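# pulpit-and-porch

Campaign mail sent to churchgoing households in Sornari County, transcribed and coded. Version of October 2020.

The county has one traffic circle, two competing fish fries and a belief among candidates that people in pews can be won over with glossy cardstock. This repo is what the cardstock says. Whether it wins anyone over is left to people with grants.

## What's in it

- `mailers.csv`: one row per mailer, 66 rows
- `claims.csv`: one row per claim, linked by `mailer_id`
- `codebook.md`: read it before emailing us
- `text/`: plain transcriptions, typos kept, including the candidate who misspelled "Presbyterian" under a picture of himself at one

Mailers came from households in five congregations. Every household agreed to hand over anything political that arrived between March and the mail-in deadline. Addresses and names of recipients were removed. Names of candidates were not, as they paid good money to have them printed.

## Coding

Each mailer was coded separately by Myrtle Thibodeaux and Yolanda Escobedo. They disagreed mostly on `tone`, where one coder's "warm" was the other's "threatening." Both codes are kept in the file. The column `appeal` takes these values:

| value | meaning |
|---|---|
| `scripture` | quotes a verse, correctly or otherwise |
| `membership` | candidate belongs to a congregation and would like it known |
| `fear` | the other side is coming for something |
| `none` | roads, taxes, sewer | 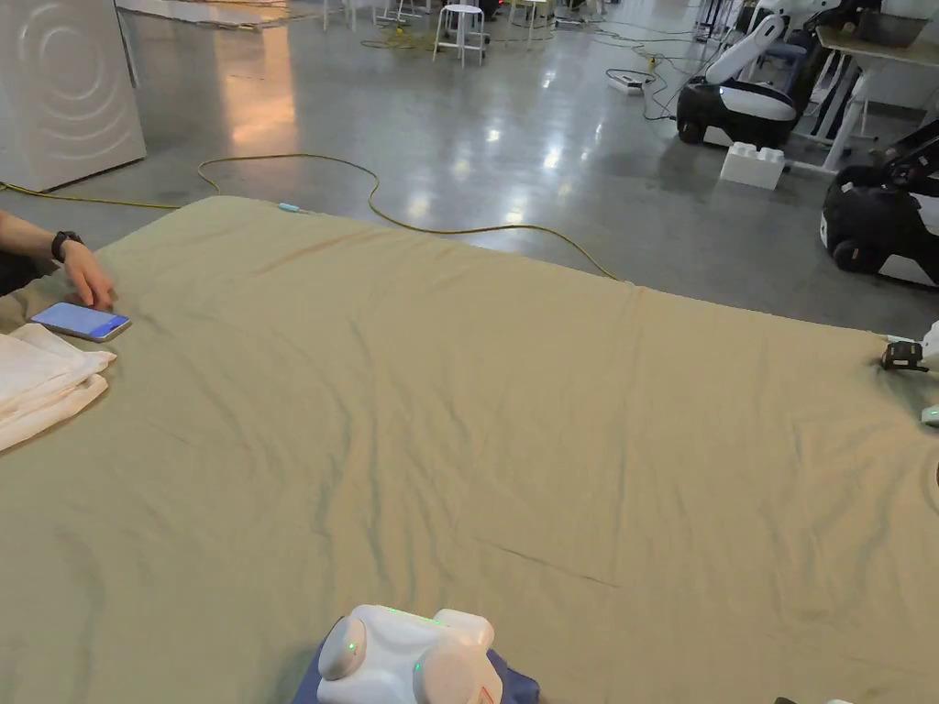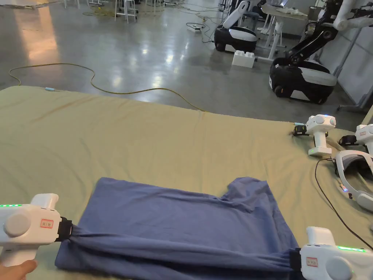 Transcription started with Gruvex, the OCR package we had a license for, and ended with typing. Most mailers reached us folded in thirds, and Gruvex treats a fold as an invitation to start a new sentence. Faint creases like the ones running across the khaki cloth were enough to split a line of small print, and disclaimers ("Paid for by") suffered worst. Anything marked `ocr_ok = 0` was retyped by hand.

## Known problems

- The Gulyás campaign printed some 100 versions of its one flyer, differing only in which church was named. We have two.
- The Romov precinct is thin. People there say they throw mail out at the curb, and we believe them.
- `date_received` is when somebody noticed the thing on the kitchen counter.
- Door hangers are excluded. So is the refrigerator magnet, after a long discussion.

## Use

Free for teaching and research. Please don't use the file to predict how any denomination votes — it records what was mailed to people, and several of them were pretty annoyed by it.

Corrections go in the issue tracker. Include the `mailer_id` and the line as printed.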